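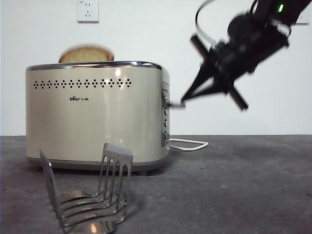

Toast, one slice, cream toaster. Breakfast of champions.

Ok so quick one before work because I promised I'd write up the sleep thing and I've been putting it off since February.

Short version. I quit the snooze button. Longer version below, coffee in hand, bus in 40 minutes, so forgive the typing.

Background for anyone new. I have been a terrible morning person my entire life. My mother used to send the dog in. In college I had two alarm clocks and a roommate (hi Darnell) who threw a shoe at whichever one went off first. Then I got a job in Trurstead, which is a 64 minute ride if the bus connects and a nightmare if it doesn't, and the whole thing stopped being funny.

I was setting the first alarm for 5:30 and getting up at 6:35. Every day. Alarms every ten minutes, sometimes less. I'd wake up feeling like I had been hit with a plank, and I was late anyway. Mavis at work started saying "good afternoon" at 8:50. Fair.

What got me to change was dumb. I was clearing out my phone and there's a screen in the alarm app that shows how many times you've hit snooze. Mine said 187. For one month! I read it out to my sister over the phone and she laughed for so long I put her down on the counter and went and did the dishes.

So. Things I tried, in order.

First, the phone across the room. Everybody says this one. It worked for four days. After that I learned to walk over, kill it, and walk back without ever really waking up. Zero memory of it. I even moved it out to the hallway and same thing, except now I stubbed my toe.

Then the app. It's called Semwal and it makes you do math before it'll shut up. I am bad at math at the best of times. At 5:30 I was lying there whispering 7 times 14 with my neighbor banging on the wall. Deleted it. Sorry Reginald, if you read this, I owe you a bottle of something.

Then one of those lamps that gets slowly brighter. Borrowed one from Margaux, who swears by hers. Nice light! Slept through it. Gave it back.

Then I gave up for a couple weeks and felt sorry for myself, and that part probably did the most good, becuase I was complaining at work and Tadeusz asked what time I went to bed. And I said oh, midnight, twelve thirty. And he just looked at me.

He's one of those guys who's up at 4:45 to swim. On purpose. I'd always figured he was built different. He goes to bed at 9:30. He has done this for years and he doesn't talk about it much, he just leaves things early and everyone thinks he's got kids.

So the boring answer was bedtime. I know. I KNOW. My doctor told me, my mom told me, every magazine in every waiting room told me. I was getting five and a half hours and trying to fix it with a lamp.

What I do now:

In bed by 10. Not asleep, just in the bed. Book is allowed. Phone lives in the kitchen and I bought a stupid little plastic alarm clock with no snooze on it at all. It has one switch. On, off. It sounds like a truck backing up and I hate it.

One alarm. 6:05. The first week I was so scared I'd miss it that I woke up at 5:50 on my own every day, which I guess counts.

Clothes out the night before. Down to socks. Bag by the door.

Breakfast is the same thing every day so I don't have to think. Toast, butter, whatever jam is open. Coffee. Eat it standing up, look out the window, watch the guy across the street lose an argument with his recycling bin. I used to skip breakfast completely and get a muffin at the Pratuvport stop for way too much money. I did add up what I'd spent on those muffins and it came to $466 since I started the job, and I had to sit down for a bit.

Weekends are the hard part. Everyone says get up at the same time. I don't. I give myself an extra hour and a half and that seems ok. If I sleep until 11 on Sunday then Monday is garbage, I've tested it plenty. Thursday is also weirdly bad, no idea why. Maybe it's the late meeting. Maybe it's just Thursday.

Stuff I miss: late night tv. I'm two seasons behind on everything and people at lunch have to stop talking when I sit down. Also my friends who do things at night, who are all my friends. Last weekend I left a birthday at 9:45 and got booed out the door. Actual booing.

Stuff I don't miss: running. I used to run for that bus every single day with one arm in my coat. The driver knew me. He'd see me coming around the corner and sort of sigh with his whole body. Now I'm standing there early like a normal person, and I don't think he recognizes me.

Am I a morning person now? No. I don't want to talk to anyone until 8. I'm not journaling or doing stretches or drinking lemon water. My cousin sent me a whole video about cold showers and I turned it off at the part where the man started shivering. But I've been late once since the start of spring and that was the bus's fault, the connection got canceled and I've got the text to prove it.

Slipped up twice. Once after a wedding, and once for no reason, I just stayed up reading about shipwrecks till 1:30 like an idiot. Felt awful the next day and fell asleep on the ride home, went three stops too far and had to walk back in the rain past the Zisodix building with the creepy green sign. Lesson learned, sort of. The shipwrecks were pretty good.

A few people asked in the comments last time about naps. I don't nap. If I nap I wake up at 8pm not knowing what year it is. Your milage may vary. And whoever asked about melatonin, ask your doctor, I'm a person with a blog.

Ok bus. Next post is the couch saga, I have pictures of the stairwell and the dent, it's a long one.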